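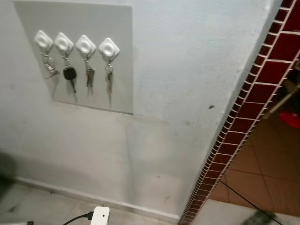 Birnanmont carvers' market moves indoors, adds 8 tables

The spring carving and small sculpture market in Birnanmont will be held indoors this year, organizers said in a short note sent out last night. New venue is the old Flana mill building on the river side, ground floor. Doors at 9 a.m., closes at 4 p.m., same as before.

The move means room for more sellers. Eight extra tables have been added, all of them going to first-time exhibitors. Mostly boxwood and pear, a couple doing soapstone, one bone and antler. Sellers who already paid for an outdoor pitch keep their place and don't pay again.

Rain was the problem. Last March the square flooded at the north end before lunch and several sellers packed up early, some with water-stained stands and at least one with a split panel. Insurance paid for part of it. Not all.

Biggest draw this time is likely to be the Chan workshop, which is bringing a group of seated figures in boxwood, the tallest 216 mm without the base. The workshop has not shown in Birnanmont before. All hand cut, finished with wax only, no stain. Prices start at $400 for the smaller pieces. The large figure is priced at $782 and comes with a fitted base in darker wood. The workshop says it will take orders on the day but the wait is long, so anyone wanting something for the holidays should ask early.

Also showing: Tarkix, the tool maker, with gouges, palm chisels and a new strop. They will sharpen visitors' tools for free in the morning, two per person, first come first served. Bring them wrapped. Last year they ran out of time well before the end of the line and people were not happy about it.

New rules on materials

There is one change sellers need to read. Anything made with ivory of any kind, including mammoth, has to be declared on the form and have papers with it at the table. No papers, no sale. The same goes for rosewoods and other restricted timber. In past years this was left up to the seller and checks were patchy. Organizers say tables will be looked at before opening, and pieces without papers will have to go back in the van.

Some carvers have complained. One longtime exhibitor wrote on the market's message board that he has old stock bought decades ago with no reciept and no way of getting one. The answer from organizers was that old stock can be shown if it is marked "not for sale," but thats as far as they will go. Expect more argument on this one.

Labels too. Every piece over $400 must have a card stating the wood or stone, the size, and whether it was carved by hand, by machine, or a bit of both. Buyers have been asking for this for a while. Several pieces sold last year as hand carved had clearly been roughed out by machine – no harm in that, but buyers want to know what they are paying for.

Demonstrations run from 10 a.m. on the stage side of the hall: relief carving first, then faces and hands, then a session on hollowing from the back to stop cracking. No booking. Chairs limited, so come a few minutes ahead.

Entry is free before noon, small charge after. Parking behind the mill, use the lower gate, the upper one is closed for road work. Forms for sellers are at the market office until the end of the month. Late forms go on the waiting list.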